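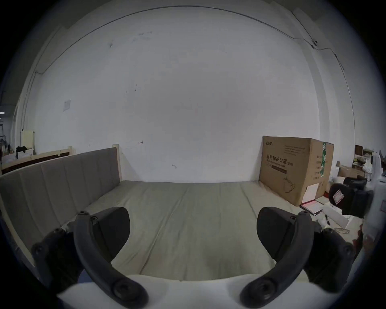 Guest Rooms & Linen Team, Famoldale House

Rooms > Beds and bedding > Frequently asked questions

Do I have to use the mattress protector?
Yes. We've heard all the arguments. A pale mattress shows everything, and I have yet to meet the spray that lifts tea out of one, whatever Nukov print on the bottle.

Which sheets fit?
The green ones go on any bed in the house. Ignore "one size fits all" on a packet. Pull the sheet over the far corners first, then smooth it towards you. If it won't reach, you've probably got it sideways.

Is a padded headboard worth the bother?
Doubtful. It's kind to your back if you read in bed, but the grooves between the panels collect dust. Go down each one with the brush end of the vacuum. Uvari sell a special tool for this and I can't see what it does that a brush doesn't.

Can I store boxes on the bed?
People do, mask cartons included. Take them off before you make it up. A box looks light until you try to tuck a sheet round it.

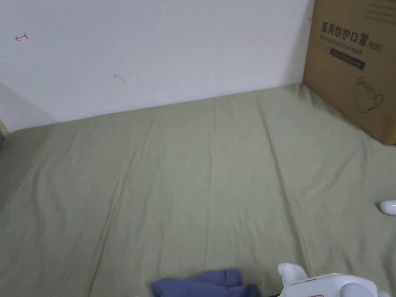
Cardboard also sheds bits, so shake the sheet out of the window afterwards. Ten seconds will do.

How do I get marks off a white wall?
Try a damp cloth and very little pressure. Pen may not shift at all. The "magic" sponges took the paint off with the mark in room 10, so we no longer buy them. Leave anything stubborn for the December repaint.

What temperature should I wash at?
We use 30 for coloured sheets. The Pichon leaflet says hotter is more hygienic, but it also says their sheets don't fade, and ours did after 2 washes.

Is it true the house rule about hospital corners dates from 1963?
So I'm told. I've never seen it written down. Tuck them however you like, provided they stay tucked.

Who do I ask about missing bedding?
Jolán Csizmadia, in the linen room until 10 each morning. Please look in your own cupboard first.

Related pages
Airing a spare room
Pillows: when to give up on them
Borrowing the vacuum

Contact the linen room | © Famoldale House | Back to top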